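The spoon that kept coming back

There is a sound a ceramic spoon makes when it lands on a plate from a few centimetres up, and everyone at Kunance knows it by heart. It's a bright, cheerful little clink, the sort you'd hear in any canteen. For most of July it was the sound of a fault, and chasing that fault turned into one of the best bits of detective work I've come across in years of writing about robots!

Kunance teaches machines to lay and clear tables. The project is called Flaltura, and it runs on a lovely simple idea: people hold a pair of grippers, one in each hand, and do the job themselves, again and again, while everything their hands do is recorded. The robot learns from the recordings. Nobody writes a line of code saying where a spoon ought to go. You pick it up, you put it down, you reset, you go again, and by teatime your forearms know all about it.

The first task was tiny. A tray, a plate, a bowl, a spoon. Move the spoon from the tray to the plate. After a fortnight of recording, the robot was doing it so smoothly that visitors clapped. Then, over a single morning, it began letting go early. It would lift the spoon beautifully, swing it across, and open its fingers just short of the rim. Clink. Out of 52 attempts logged before lunch, 17 ended that way, and one sent the spoon over the side of the table and on to the carpet.

Now, a dropped spoon is a giggle. What stopped the giggling was the next thing on the list, which was soup. Hot soup, carried past a person's wrist. The team did exactly the right thing and switched the arms off until they could say why it was happening.

The first suspect was the fingers. Rubber wears, grips get shiny, and a ceramic handle is slippery at the best of times. They fitted new pads, tried again at low speed, and got the same early release. The second suspect was the motor that closes the jaws. It was taken out, tested on the bench at Standari, the small workshop that makes the grippers, and sent back with a clean bill of health and a slightly wounded note.

So they turned to the recordings, and this is where I got properly excited. They sat down with 40 of them and played each one slowly, with a graph of the finger opening running underneath. In most, the line was clean: shut, carry, open. In ten of them it wobbled. The person's hand was plainly closed, the spoon was plainly held, and the graph claimed the fingers were drifting apart. The robot had been shown, in good faith, that halfway across is a fine time to start letting go. It had believed what it was told.

The lie came from a cable. Each handheld gripper has a lead running back to the recording kit, and the lead bends sharply every time the wrist turns inwards. Turn it far enough, with enough pull on the plug, and the signal sagged for a fraction of a second. It never failed outright, so no warning light came on. It happened far more often on the side nearer the plate, where the wrist has to roll to bring the jaws down by the rim. A right-handed fault, you might say, found by somebody left-handed, who had never managed to cause it once.

The cure is wonderfully dull. The leads are now clipped so that the bend happens well away from the plug, with a slack loop left for the wrist. Shehata, the firm that supplies the recording software, added a check that flags any moment when the opening changes faster than a human finger could move it. The bad recordings were thrown out and made afresh, and the arm's top speed was halved for anything involving a person within reach, where it has stayed.

I had a go myself, and I'm hooked. You expect the grippers to feel like gardening tools, and for the first few minutes they do.

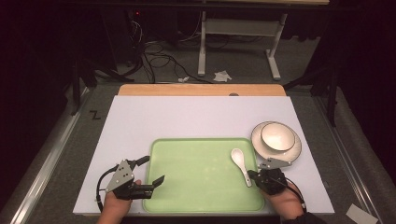 Then your brain gives in and they become hands, rather clumsy ones, and you find yourself minding terribly about how a spoon is put down. I dropped mine twice. Both times there was the clink, and both times somebody across the room looked up from their work, listened for a second, and went to check the graph. The soup trials are due to start again once the new recordings are finished, with lukewarm water standing in for the soup.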